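Yellow racking on carpet in a back stockroom, will I regret it?
Storage and Shelving > Small businesses

Evie Penrose
Hello all, long-time reader, first proper post! I run a little online shop (wool, patterns, knitting bits) and I've just taken on a unit at Mostyn. It's basically an office that somebody once used as an office, so it has grey carpet all the way through, that hard stripy sort that feels like a doormat. I need to get 80 boxes of yarn off the floor before the January rush and I've been offered some second-hand Stakitz racking in bright yellow for next to nothing.

Now, my other half says you can't put racking on carpet, full stop, it'll lean and we'll all be flattened. The chap selling it says it's fine and everybody does it. I don't trust either of them on this! The boxes aren't heavy, they're just big. I'd like the shelves at a height where I can get at things without the steps, because I'm not tall and I'm up and down all day.

So: is carpet a real problem, or only a problem if you've got tins of paint up there? And is there any trick to stopping boxes sliding about on metal shelves? I had some at my mum's garage and everything crept forwards over time. Also (daft one) does the yellow drive you mad after a while? I'd be looking at it nine hours a day.

Thanks in advance, and sorry for the ramble.

Abelardo Pereyra
put some ply under the feet. carpet is fine if its glued down. if its loose with underlay take it up

Efa Price
Hi Evie, I did more or less this two years ago when we moved into the unit at Preneck, so let me have a go at a proper reply while my tea's still warm.

Carpet first. Abelardo's right, the thing to find out is whether yours is stuck down. Pick at a corner behind the door. If it's tiles, or that thin cord stuff glued to concrete, it hardly squashes at all and I'd be quite happy. If your heel sinks in, you've got underlay, and that's where the leaning starts. We have squares of plywood under every foot, cut by my brother-in-law on a wet afternoon, and I went round with a spirit level when it was empty and again a month later when it was full. One corner had dropped a touch, I slid a bit of hardboard in and haven't touched it since. Do fix it to the wall though! Big light boxes still make a tall thing top-heavy, and people will lean on it.

Heights: don't follow the spacing it comes with. Stand there with your biggest box in your arms and see where you'd naturally plonk it down. Mark that with tape. That's your busy shelf, and everything else goes above or below depending on how often you swear at it. My first go was 20 cm too high and I had a sore shoulder until Easter, so I speak from experience.

On the creeping boxes, we cut up some of that rubbery drawer liner and put a strip along the front of each shelf. You get it on a roll from the market, no need for anything fancy. It also helps to push the heavier boxes to the back before you start stacking.

A few from the stockroom:

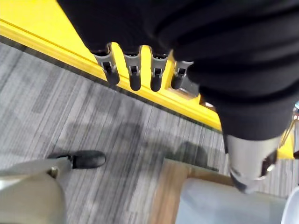
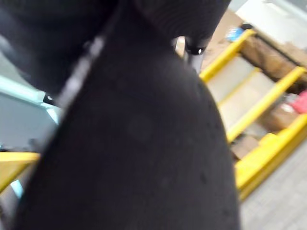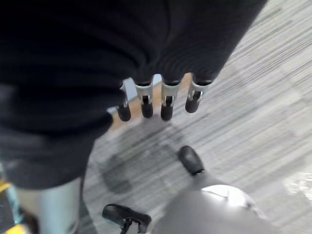
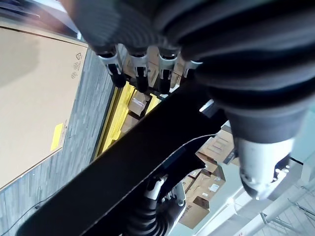 As for the yellow, I was dead against it and now I'd have it again. A stockroom is a dull place in winter and it does cheer things up, plus you can find the edge of a shelf with your hip before it finds you. In the first one you can see how the yellow ledge has a raised lip along the near edge, and if yours has the same I'd leave it alone and not pad over it, I like a bit of a lip for stopping things that want to wander. The carpet with the grey streaks has been a blessing too, it hides every scrap of fluff and cardboard dust until I get the hoover out. What I would say is keep plain brown boxes if you can. We tried printed ones from Hukance for a season and with yellow rails as well it all got a bit much for the eyes.

Oh, and label the short ends of your boxes. I did the long sides and then had to turn the whole lot round.

Evie Penrose
Efa, this is brilliant, thank you! I've just been over and picked at the corner behind the door and it's glued, I could barely get a fingernail under. Ply squares it is. I hadn't thought of doing the tape thing with a box in my arms, I'll try that tomorrow when there's someone about to hold the tape.

Maximiliano Robles
I would go for grey. Yellow marks easily, mine looked scruffy in 2 months. Also check all the clips are there before you hand over any money, second-hand racking always has a few missing and the odd ones are a pain to match.

Efa Price
Yes to counting the clips! Lay them out on the floor and do it before it goes in the van.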